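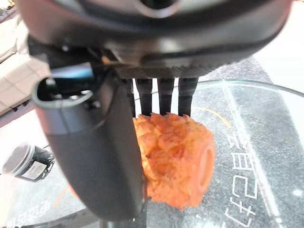
If you drive any distance on motorways, sooner or later you'll be stuck behind a closure, and I mean properly stuck, engine off, people wandering about on the hard shoulder in their socks. It happened to us one December on the way back from my sister-in-law's, and we had half a packet of mints and one glove between two adults and a very cross child. I've kept a closure bag in the car ever since. Start with the bag itself, and do choose a colour that shows up under a seat in poor light. Mine is orange, much like the thing those four dark grey fingers are pressing down on, and I can find it without even putting the inside light on (my old black rucksack used to vanish completely, usually under somebody's coat).

What goes in it

Water first, and more than you think, in bottles with proper screw tops. Then food that doesn't mind being forgotten: oatcakes, a bag of nuts if everyone in the family can eat them, dried fruit. I've stopped keeping chocolate in there after one warm afternoon that I'd prefer not to go into.

A blanket for each person, or at least a big one that will stretch. Hats. A torch with spare batteries taped to the side. A charging lead that fits the phone you have now and not the one you had three phones ago – go and check, I'll wait. Any tablets that somebody in the car has to take at a set time. Loo roll, a few strong bags with ties, and hand gel. My friend Marlina Menon also carries a folding potty, long after her youngest had any use for it, and says she has never regretted the space it takes up.

A paper map, please. When a big road shuts, everyone looks at their phone at the same moment and is sent down the same little lane. With a map on your lap you can at least see whether there's another way round once you're let off.

Before you set off

Look at the traffic news while the kettle's on, and again just before you leave. Fill up if you're below half a tank, or charge up if you're electric, particularly in cold weather. Tell someone which way you're going. It needn't be a grand announcement, I just send a message saying "off now, taking the coast road" and another when we're in.

When everything stops

Stay calm and leave a decent gap to the car in front, so you've room to pull out if the police start turning traffic round. Keep the middle clear if emergency vehicles are trying to get through. Once it's plain that you won't be moving for a while, switch the engine off.

Stay in or very near your car unless you're told to leave it. If there's smoke, or a smell you don't like the sound of (you know what I mean!), shut the windows, turn the air to recirculate and listen to local radio. If an officer tells you to walk away, then walk away, with your coat, your phone and any medicine, and leave the rest. Please don't go forward to have a look. I know it's tempting.

Be sparing with your phone. Turn the brightness down, send one message to whoever is expecting you, and put it away for a bit. If anyone in the car is unwell or you can see someone in danger, ring 999 and give them the number on the nearest marker post, those little posts along the edge of the road.

Children do better with a job. Ours was put in charge of handing out the oatcakes, and later of the torch, which was possibly a mistake but kept the peace until the queue began to creep forward.

Keeping the bag useful

Mine gets turned out when the clocks change. I drink the old water, or give it to the geraniums, eat whatever is nearly out of date, try the torch and wash the blankets. Then it all goes back in, heavy things at the bottom, torch at the top, and the bag goes behind the passenger seat and not in the boot, where it always ends up under the shopping.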